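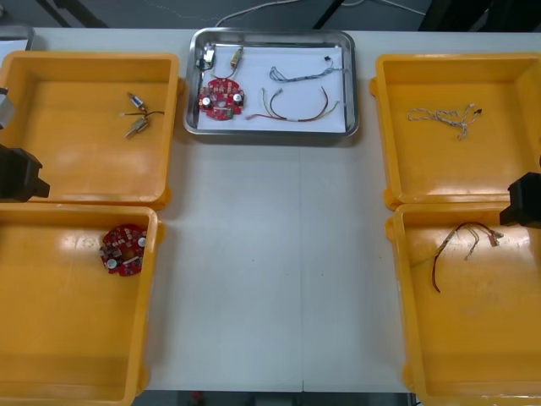 Meltdale Short Film Weekend opens its call for entries

Jun 27, 2026

Submissions are now open for the Meltdale Short Film Weekend, which returns to the Ususska Theater this fall. Filmmakers living anywhere in the region can enter, and there is no fee for a first film.

The program will have 18 films this year, spread over four screenings. Each film must run under 40 minutes, including credits. Work in any language is welcome, but anything not in English needs subtitles burned into the picture. The theater can't load separate subtitle files.

Vaughn Halvorsen, who took over programming in June, said he would like to see more documentaries in the pile. "We got plenty of good fiction last time and very little else," he said. "If you spent a year filming your uncle's bakery, send it in. We don't need it to look expensive."

The biggest change is in how films are picked. In past years a single panel watched everything. Entries will now be split among three small groups of viewers, and any film that gets a yes from two of them goes on to Halvorsen for a final decision. Filmmakers who are turned down can ask for written notes, and those will be sent by email after the lineup is announced.

Tistetti, the post-production house on Tsolakis Street, is again giving the audience award winner 8 hours in its color suite. The winner can use the time on the film that screened or on a new project, and it has to be booked within a year.

Editor Leszek Szulc will teach a Saturday morning workshop on cutting dialogue scenes. He plans to work from raw footage of a two-person kitchen argument and build the same scene several ways, taking suggestions from the room. Bring a notebook. Laptops are fine but there are few outlets on the balcony level, where the workshop is held.

The main auditorium seats 321. Weekend passes cover all four screenings and the workshop, and single tickets will be sold at the box office on the day if any are left. Entered filmmakers get one free pass each, whether or not their film is selected.

To enter, fill out the form on the theater's website and include a private viewing link with the password. Please check that the link works before you send it. Rough cuts are accepted if the picture is locked, and temporary music is fine at this stage, but all rights must be cleared before the screening copy is delivered. Questions about format can go to the box office, which will pass them to the projection booth.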